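Renita Guest House, Wultodbridge
Dressing room checklist, to be done between guests, with comments

Mark each line OK, FIX or N/A. Write the comment at once, while you are still in the room, and please write it so that the next person can read it.

1. Dressing table stands level on all legs: OK
Comment: Pushed gently at both ends of the top. No rocking. The felt under the back leg on the window side was changed in April and is still holding.

2. Mirror is tight in its stand: FIX
Comment: It tilts forward by its own weight when the drawer is closed strongly. I have tightened the left screw, but the right one turns without end. I think the thread is gone. It must be looked at by someone with the proper tool. Until then, please do not lift the table by the mirror, also not for a short moment.

3. Mirror glass has no chips or sharp edge: OK
Comment: Felt along the whole edge with a glove. One old mark behind the glass near the bottom, which was already in the last report.

4. Drawers open and close, and stop before falling out: FIX
Comment: There are 3 things to say. The left drawer opens well. It has no stopper, so a child could pull it onto the feet. The small drawer under the mirror is stiff, and some candle wax on the runners would help.

5. Sharp items kept inside a drawer: FIX
Comment: Scissors and tweezers should be in the pouch with the zipper, and the pouch in the drawer. Metal clips also, as they fall on the floor and are hard to find with bare feet. Pens do not belong with the make-up things. Please use the mug in the hallway.

6. Brushes and sponges: OK
Comment: Hairbrush to be washed in warm water and dried with the bristles down. Sponges we replace after 4 weeks, whatever their colour is. This is cheap and I would not discuss it.

7. Bottles closed and not on the floor: FIX
Comment: Anything with liquid goes on the tray. The floor is glossy and one spilled spoonful is enough for a fall.

8. Seat is stable and the cushion is fixed: OK
Comment: Sat on it, turned both ways, no noise. The label underneath says maximum 100 kg and I would keep to this.

9. Shelving unit fastened to the wall: FIX
Comment: Only 2 of the brackets are tight. Heavy things go in the lower squares until this is repaired.

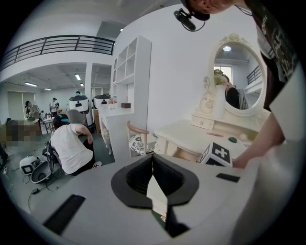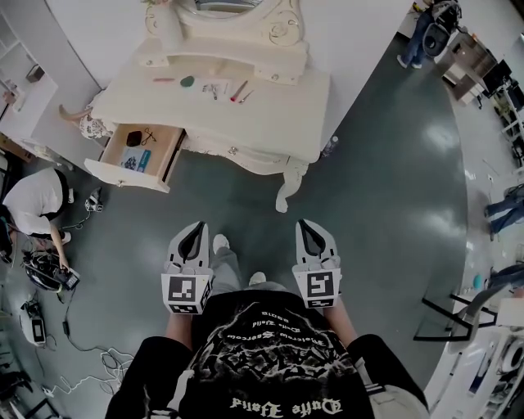

10. Walkway clear from the door to the window: FIX
Comment: Cables must lie along the wall and be taped down, or be rolled up after use. Cartons go to the storage, flattened.

11. Varnish and paint: OK
Comment: We clean the carved parts with a soft dry paintbrush. No spray, it stays in the curls and becomes yellow. The Kundow wax may be used on the flat top only, very thin.

Still open from last time: the replacement knob from Kjærgaard has arrived, but in the wrong size. I have put it in the office drawer with the receipt. Please check the mirror screw first, then the brackets, and put your initials beside each.

Renita Guest House, Wultodbridge | Contact the office | © Renita | Back to top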